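Monday, bench notes, glaze and slip

Started 8.40. Colour tests on the Rewi clay first, as it has been sitting bagged since August and I wanted to know whether it still throws. It does, a bit short on the first wedge, fine on the second. Sieved twice.

Mixed the Gellik white as a dipping glaze, 2000 g dry. Thickness was off (too heavy, drips at the foot), so I let it down with water and left it to stand over lunch. Heather Rakena says hers needs up to a day before it behaves. I didn't wait that long.

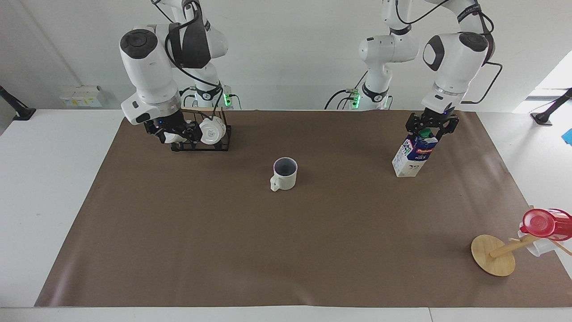 Dipped 6 tiles in the afternoon — 2 with a single coat, the rest doubled. The doubled ones crawled at one corner on the last batch, so I sponged these properly and wore gloves. Labelled on the back in oxide, not pencil, after the mess last time.

Tutano black is nearly finished. There's enough for one more small bucket and the supplier has changed the recipe, so keep the old bag for comparison and don't tip the new one in on top of it.

Kiln log: the Urach fired overnight on the slow program. The controller reads in Fahrenheit again after the power cut, and I've set the soak back to 1862. Whoever has it next, please check the display before pressing start. Top shelf is still running a little cool, going by the grey in the celadon. Cone packs on every shelf next time. 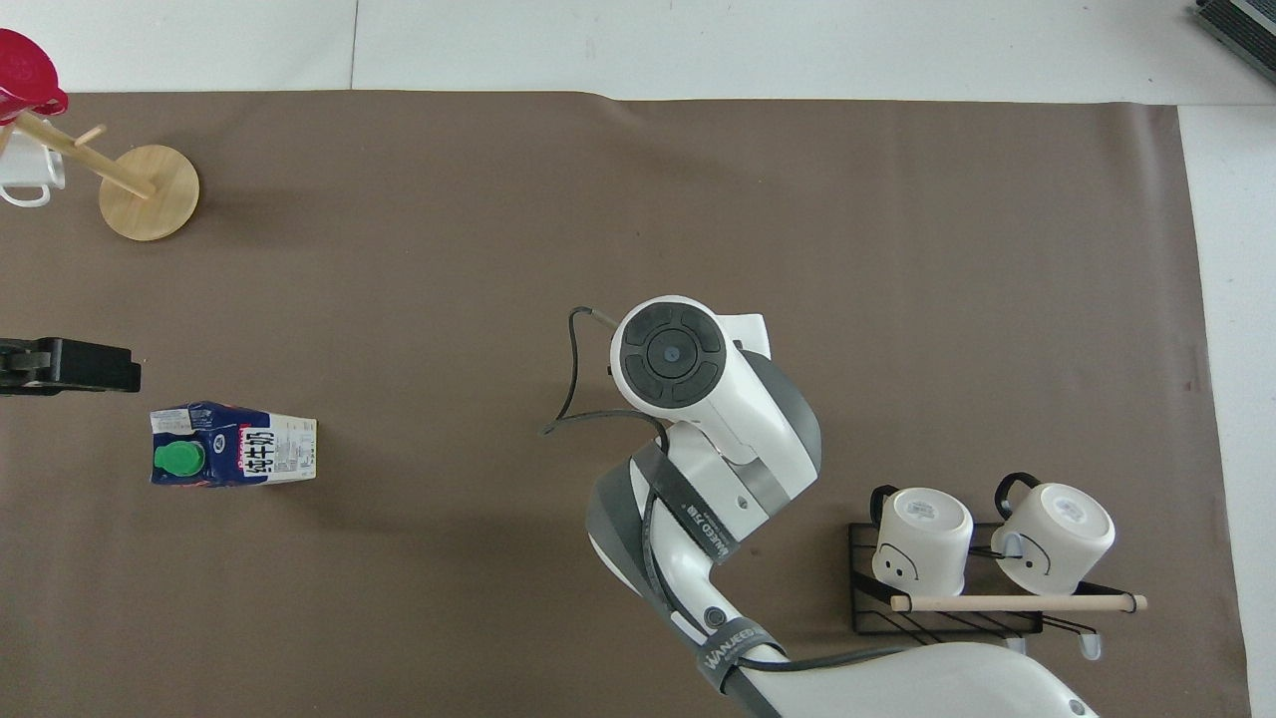
Bench with brown paper down.

To do: more cones, new sponge, ask Heather whether she wants the offcuts of the Rewi or if they go in the reclaim. Tiles can go in once the feet are wiped. The reclaim bin is nearly full and needs slaking down before anything else goes in it.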